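Planning for the Second Year: An Interview with Janelle Saludo

Janelle Saludo has overseen equipment planning at the Maglaya household robotics program since April. Her first task was to prepare a budget for two-handed work in the program's test kitchen, covering the hands themselves, their coverings and the parts that wear out.

"The purchase price is the figure everyone asks for," Ms. Saludo said. "I ask what we will spend in the second year."

Her proposal sets aside 71 replacement fingertips and 2 spare hands. The supplier, Brovska, quoted a service interval of 1,000 hours, and the program has adopted that number for planning purposes. Sleeves are listed on a separate line. "We had been treating them as office supplies," she said. "They belong with the hands." 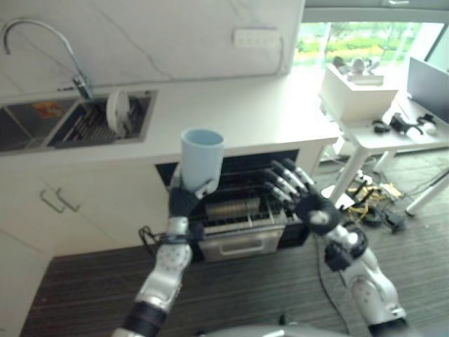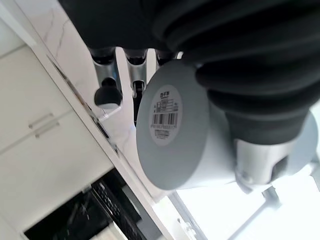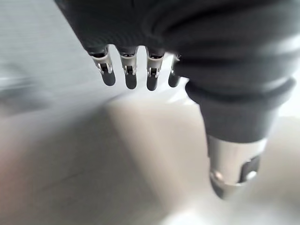 Kitchen work puts metal fingers close to hard surfaces.

Terence Crabtree takes a different view of the spare hands, arguing that they would sit on a shelf while the warranty ran out, and that a service contract would be the better use of the money. Ms. Saludo has asked Brovska to price both options.

The draft also includes 261 hours of operator training, which she declined to reduce. "If the training is cut, the repair line goes up," she said. "I would have to explain that later."

A revised budget will be circulated once the quotations are received. Orders for fingertips may be placed before then.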